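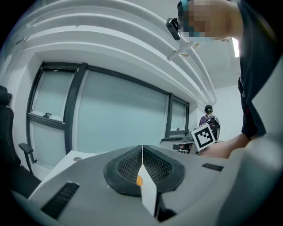
Osley parish burial index, v5. Transcribed from the paper registers, one row per burial. 1,503 rows right now, more coming in March once Jeanie MacBrayne gets through the last register.

## Files

- `burials.csv` -- the main table
- `places.csv` -- farm and street names, old spelling to new
- `notes.txt` -- odds and ends, read before you complain

## Columns

`surname`, `forename`, `age`, `buried`, `abode`, `page`, `initials`

Age is in years. Infants are 0, even if the register gives weeks. Blank means blank in the book, NOT unknown to us.

## Known problems

- Moncrieff / Moncrief / Muncreif all left as written. Search loosely.
- Water damage on page 200, bottom 8 lines mostly guesses. Marked `?`
- Dates before the new clerk are day-first. Niall Moncrieff fixed most of them, not all
- a few duplicate rows where two of us did the same page, will seperate out later

## Changes

February 1, 2010 -- merged Ailsa Niven's corrections. Dropped the `plot` column, too patchy.

## Use

Free for family research. Don't resell it. Corrections to Jean Buchanan, with the page number please -- can't check teh entry without it.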